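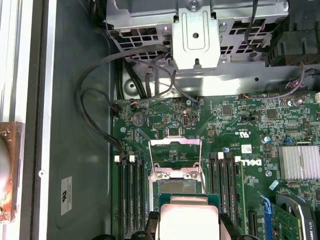 Vol. 2, p. 40

Search this site Go

Saying goodbye in Bundangate
Tyyne Hakala, March

Our project looked at how the soap Bundangate writes out its characters. We watched the last two episodes of Declercq, the baker, and asked 229 viewers if the exit felt rushed. 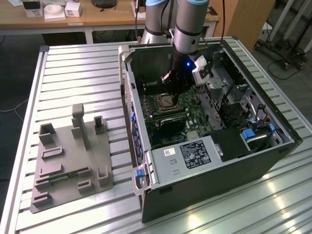 Most said it did, mainly the younger ones. Older viewers liked the quiet ending.

Comments

Kerttu Savolainen: Good read. Did you ask about the music?

stullemen: I cried at the bakery bit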